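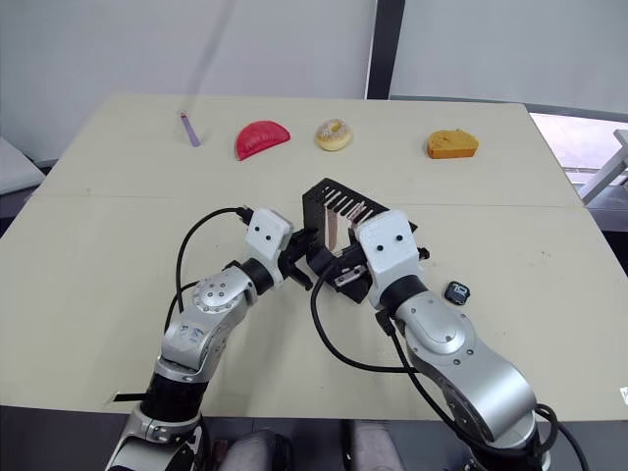 *Two-arm work at the black rack, Atura test table.*

**Prirna is looking for participants: study on late stops in two-arm handling**

In the Atura project at Prirna we teach two robot arms to handle small everyday objects together. In June we had a fault which we take seriously. One arm was holding an object against the rack, the operator pressed the stop pedal, and the other arm stopped at once. The holding arm continued to close its gripper for a short moment. The object broke and a piece of it fell on the floor. No person was hurt.

After this we went through the logs of all 3833 runs made with the Zekon controller. In 1213 of them the two arms did not stop at the same time. Most of these delays are too short to see with the eye, and the operators had not reported them. We have now limited the gripping force and changed the order in which the stop signal is sent. Before we return to normal speed, we want to know how people notice a late stop and how fast they react to it.

**What you will do**

You will sit at the operator desk, outside the reach of the arms, and guide them by hand controllers through simple tasks: pick up, hold, put in the rack, take out again. At moments you do not know in advance, the arms will behave in a wrong way at low speed. You press the pedal when you think something is wrong, and then tell us in your own words what you noticed. Some tasks are done only with the view from the wrist camera, because there a wrong grip is harder to judge. 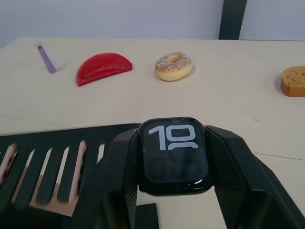
*Wrist camera view, with a smartwatch between the ribbed brackets.*

One session takes 90 minutes, including the safety instruction and a break. You receive $100 per session, also if you decide to stop early. You can come for one or two sessions.

**Who can take part**

- You are 18 or older and can use both hands and one foot without pain.
- You see well enough to read a watch on a screen, with or without glasses.
- You understand spoken English. Perfect English is not needed.
- Experience with robots is not necessary. We would like to have both beginners and people who have worked with machines.

Please do not apply if you were an operator in the June runs, as you know the fault already.

**Safety and data**

A member of our team stands next to the main power switch during the whole session. You do not touch the arms and you do not go to the table while they have power. We record your pedal presses, your voice and the camera views of the table. Your face is not recorded.

**How to apply**

Write a short message to Abla Srour, Atura study desk, Prirna, Tessier building, second floor. Tell us if mornings or afternoons are better for you, and if you have worked with machines before. You will get an answer and the consent form to read at home. Sessions start at 9:30 a.m. and at 2 p.m.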